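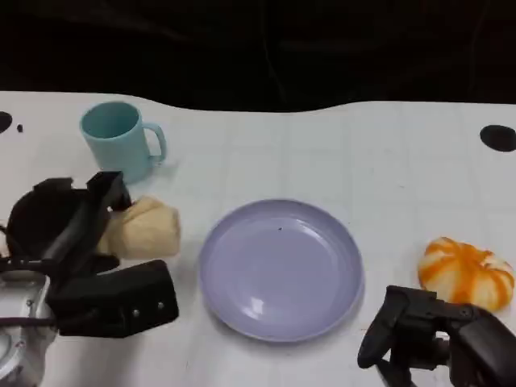
Table Service Basics, week 2
Breakfast and tea settings, handout

Instructor: Prodromos Bakalis. Practical room questions go to Herman Lumbantobing, not me, he has the keys.

Carried over from last time: cover goes on first, check the drop on all sides, then hands off it. Fold creases will show on a white cover. Press it if there's time. If not, turn it so the sharpest crease runs front to back and keep going.

Single setting, plain version
- plate in front of the guest, a thumb joint in from the table edge
- mug upper right, handle at four o'clock. Left-handed guest: mug upper left, handle to eight o'clock
- bread on the plate or in the basket. Never straight on the cloth
- napkin left, fold toward the plate
- knife only if there is butter

People keep asking about handles. The handle points where the hand comes from. Stand behind the chair and reach for it yourself, you'll see.

Mixed colors
Rondico cafe set is all mixed, no two pieces match, and they want it that way. Rule for the practical: one color for the mug, another for the plate, cover stays white. Pale plate is easier with baked goods, a dark one shows every crumb. Don't put two patterned peices at the same setting.

Bread and buns
Soft rolls sit flat side down. Anything with stripes or a glaze, best side to the guest. Tongs for all of it. Two items per plate max, they shouldn't touch if one is sweet and the other isn't. Filled buns get their own plate (see allergy sheet, page 26).

Carrying
Plates from underneath, thumb on the rim only. Mugs by the handle or low on the body. Fingers never inside the mouth of the mug, I take marks off for this every single year. Empty mugs go out upright at breakfast. The Andov hotel style is upside down on a saucer, we are not doing Andov style.

Clearing
Food first, then plate, then mug. Guest may still be drinking so ask. Crumbs with the folded napkin toward the plate, not onto the floor. Spots on the cover: blot, don't rub.

Practical marks, out of 50
setting 20
carrying 14
clearing 10
talking to the guest 6

Pass is 26. Below that you redo it in January with the evening group.

Reading: Drerkon manual, the chapter on informal settings, skip the part about wine. Page 42 has the diagram I drew on the board, theirs is neater.

For next week bring a clean side towel and wear closed shoes. Write up one setting from home, half a page is fine, with a sketch of where evrything goes. Hand in at the start of class.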